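Come and help us write the house rules (paid, part-time, no robotics degree needed)

Posted by Hauke Janssen, Jaltdale workshop
Filed under: Calls for participants

Hi! I'm Hauke, and I look after the handling group at Jaltdale. We're looking for 17 people to join a working panel this spring, and I'd love it if you read to the end before deciding it isn't for you, because the people I most want to hear from are usually the ones who close the tab at the word "standard."

So, what is it? We're putting together a code of practice for collecting handling data with hand-held grippers and for working next to robot arms in small labs. The working title is the Onwood Guide (Onwood is the building where we held the first meeting, nothing grander than that). It covers how you set up a table, how you hold the tool, what you write down, when you stop, and what kind of shape you leave the room in for the next person. We have a first draft. It runs to 21 pages and I wrote too much of it myself, late in the evening, and it shows.

The big safety standards for industrial robots already exist and we aren't trying to redo them. They were mostly written with factories in mind, though, and a lot of what happens in a lab like ours falls in between. Somebody is picking up soft things off a tabletop with a tool in their hand. An arm is sitting a few steps away. Is it powered? Who's allowed to power it? Does the person at the table know? Right now every group answers those questions its own way, usually by asking whoever has been there longest.
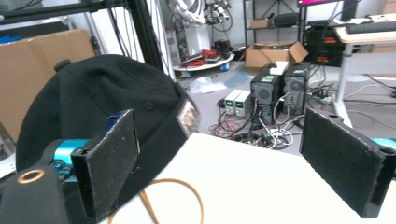
Photo: Jaltdale handling group

Soft things are their own chapter, by the way, and it's the chapter that has caused the most arguing. A cap is a good case. Do you go for the brim or the crown? If the fabric folds under one finger and you get it on the second try, is that one attempt or two? Draft rule 4 says you log every closing of the fingers as an attempt. Half of our people think that's obvious and the other half think it's going to make the logs unreadable. I've changed my mind on it twice, so please come and argue with me.

Then there's the floor. I have strong feelings about the floor! The draft says walking routes get checked for cables and packaging before each session, and that anything on the ground that doesn't have to be there gets moved before the tool comes out. It's an easy rule to write and a hard one to keep when you've got computers and bench supplies and everybody's project going at once. I want people on the panel who have worked in real rooms, so that we end up with something a busy group will follow on a bad afternoon.

What you'd be doing

You'd come to four sessions at Jaltdale, starting in May. Each one begins at 9:30 and we finish by 1:00, with a long coffee break in the middle (good coffee, I've insisted). In the first half of each session you'll do the work: you pick up a hand-held gripper, follow the draft as written, and handle a set of everyday objects at a table. In the second half we sit down with the pages and mark up whatever was confusing, annoying, missing or just plain wrong.

Between sessions there's a bit of reading, an hour or so, and a short form to fill in. The form is short because I cut it myself after trying to complete the old one on a train.

We've got a target of 1,000 logged attempts across the whole panel, so there's enough material to compare how different people read the same instruction. That number is for the panel as a group. You won't be timed, and I'm not interested in who's fastest. If you drop everything all morning and tell me clearly which sentence in the draft led you there, you've done a great job.

Who I'm looking for

A mix, really. I'd like a few people who already work around robot arms and know what goes wrong. I'd also like people who've never touched a gripper but have spent years following written procedures somewhere else: kitchens, warehouses, hospital labs, theater crews, print shops. You folks can smell a bad instruction from across the room. And at least a couple of people who write or edit for a living, please, please, please.

You need to be 18 or over and comfortable standing at a table for stretches of a half hour or so (we have stools, and we can change the table height, just tell me ahead of time). You need to be okay with reading and discussing in English. Left-handed people, I'm especially keen to have you, as the draft says "dominant hand" in some places and "right hand" in others, and I'd like somebody to be properly grumpy about that.

You don't need to code and you don't need your own equipment. Closed shoes, yes. Long hair tied back, no loose scarves or dangling lanyards at the table. That's in the draft too, and we all follow it, me included.

How we run the sessions

A few things are settled already and aren't up for a vote. Any arm in the room stays off and locked out while the panel is at the tables, and you'll be shown the stop button before you're shown anything else. You can quit a task whenever you like without giving a reason. The tool records what's in front of it, so it may pick up hands and sleeves and voices; you'll get a plain one-page consent sheet before you start, and you can ask for your recordings to be removed at any point until the guide is published. After that we can't pull them out of the comparison tables, and I'd rather say so now.

Pay

You're paid for each session you attend, and for the reading time, at the same hourly rate as our own bench staff. Travel is covered from anywhere on the Fostosby line. If you come from farther out, write to me first and we'll see what we can do. Everybody on the panel is credited by name in the finished guide, unless you'd prefer not to be.

How to apply

Send me an email through the Jaltdale contact page with "Onwood panel" in the subject line. No résumé needed. Tell me a little about what you do, and then tell me about one rule at a place you've worked that everybody ignored, and why you think they ignored it. A paragraph is plenty. I read all of these myself and I'll write back either way.

If you're already part of the Coman user group, you can still apply, just mention it so I don't end up with a panel where everyone learned on the same tool.

Applications stay open until the places are filled. Parking is behind the building, and the side door is the one that opens.

Hauke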